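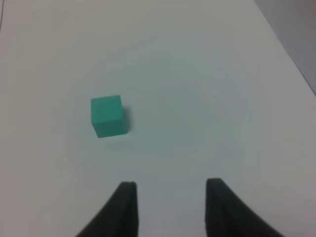
Wrist camera view, gripper open, teal cube on the white tabletop.

Product Review: Ikero Grasp Planning Suite, Version 2

Prepared for the Instrumentation Bulletin by Poul Riis, Kovdale Technical Institute

Summary of findings

The Ikero suite is a software package for camera-guided picking with a two-finger gripper. It combines object detection, grasp planning and motion control under a single operator console. The Institute used it on one teaching cell from the start of term through November. The planner is recommended for teaching laboratories. The calibration tool is recommended with reservations, and the logging component is not recommended in its present state.

Installation

The suite was installed on the cell's existing workstation. The installer ran without error, but it does not check the version of the arm's controller software, and the first session was lost to a mismatch that the console reported only as "link unavailable." Casside, the distributor, answered our inquiry on the following Wednesday and supplied the correct driver. The same information should be placed in the installation manual, where it does not currently appear.

Licensing is by cell. Student accounts may be added without charge, and an instructor can restrict them to simulation.

Calibration

Hand-eye calibration is carried out from a guided menu. The arm visits 14 poses over a printed target and the software reports an error figure at the end. The procedure is clear enough for second-year students to complete without supervision. Two weaknesses should be noted. The report gives one overall figure and does not identify which pose contributed the most error, so that a single poor view requires the full sequence to be repeated. In addition, a new calibration overwrites the old one without asking. Departments with several user groups should copy the calibration folder at the end of each day.

Perception

Detection was tested mainly with small colored blocks on a white surface, a simple case chosen to allow the other components to be judged separately. A teal block against white is separated cleanly by the default color settings. Shadows required more attention. With light from one side, the default mask tended to include the dark strip next to the block, and the estimated center moved toward the shadow by enough to affect the grasp. Raising the saturation threshold corrected this. The setting is located under "Advanced," two levels down, and deserves a more prominent place.

The mask can be displayed over the live camera view, and instructors found this to be the most useful teaching feature in the package. The gripper fingers, which remain visible at the bottom of the view, can be excluded by drawing a fixed region once and saving it with the tool definition.

Planning and control

The planner proposes several grasps for each detected object and ranks them by finger clearance, reach and alignment with the object's faces. Blocks placed at a slight angle were handled well, with the wrist turned to match. Of 141 attempted picks, 27 failed. Most of the failures were recorded before the threshold was changed, and several of the remainder occurred close to the edge of the table, where the planner's safety margin caused it to abandon the approach.

Approach speed, closing force and retreat height are set in a plain text file. The file is well commented. Changes take effect at the next cycle, and a value outside the permitted range is refused with a readable message.

The earlier Pimentel planner, which the Institute used previously on this cell, offered finer control over the approach path but required each object to be modeled in advance. The Ikero product needs no model for simple shapes. Staff who relied on scripted paths will find the new interface limiting.

Logging

Logs are written in a closed format and can be opened only in the console. Camera frames and joint positions carry separate time stamps that do not share a common clock, and matching them by hand is slow. An export function is listed in the menu but produced empty files on our installation. Casside has acknowledged the fault and has given no date for a correction.

Recommendation

Suitable for introductory courses in vision-guided manipulation. Research groups that depend on recorded data should wait until the export function has been repaired.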